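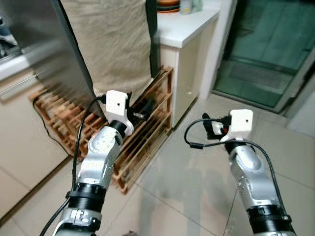
Two-armed robots take over entryway tidying at Karaca apartments

COVATHOLM, 9 May 2022 – Housekeeping staff at Karaca, a serviced apartment company with 313 units in the Halside district, are now sharing part of their work with two-armed robots, and the company has rewritten the cleaners' job sheets to match.

The robots, supplied by the local firm Illix, have been in regular use since January. They handle what the company calls the entry round: the floor and shoe rack near the door, the cloths and towels left hanging in the kitchen, and any small items that guests have left on low surfaces. Beds, bathrooms, cooking equipment and windows are still done by people.

Karaca has 2 of the machines. Each is taken up in the service elevator and goes into an apartment after checkout, once a cleaner has opened the door and looked the place over. The cleaner then starts on the bedroom while the robot works near the entrance.

"The first thing that changed was the order of the rooms," said Tülin Kaplan, who supervises housekeeping on the upper floors. "We always began at the front door and worked in. Now we start at the back and come out, so that we are not stepping over it."

Kaplan said the robots are slow with shoes and slippers but steady. A cleaner needs a minute or less to straighten a rack. The robot takes several times as long, and sometimes stops and asks for help when a slipper has gone behind the rack or a strap is caught between the slats. The request goes to the cleaner's phone. In the first weeks there were so many of these calls that staff on one floor turned the sound off, and the alerts were later changed so that they come in together at the end of a task.

Glossy floor tiles have been another problem. Reflections of cabinets and furniture have at times been taken for objects, according to Illix, which sent out a software update for this in the spring. Loose cables on the floor are still left to the cleaners, who are asked to move them before the robot comes in.

No housekeeping jobs have been cut, Karaca said. The time allowed for a checkout clean has been shortened in apartments where a robot is used, and this has been the main point of disagreement with staff. Under the first plan the change was to apply whether or not the robot finished its part. After complaints, the company agreed that the old time would stand whenever a cleaner had to step in and complete the entry round by hand.

Erhan Dağdelen, operations manager at Karaca, said the first plan had been drawn up too early. "We set the times from the tests, and the tests were done in tidy apartments," he said. "Guests do not leave tidy apartments."

Dağdelen said the company was mostly interested in reducing the bending and kneeling that comes with floor-level work. Back and knee complaints are common among longer-serving staff, he said, though it is too soon to tell if the robots have made any difference.

Kaplan said opinions on her floors are mixed. Some of the older cleaners are glad to be done with the racks. Others dislike having a machine in the apartment while they work and have asked for the robot to go in after they leave. The company is trying that arrangement on one floor.

Four cleaners have been trained to charge the robots, change the gripper parts and restart them after a fault. They receive a higher hourly rate for shifts when they are responsible for a machine. Karaca will decide after the summer season whether to order more.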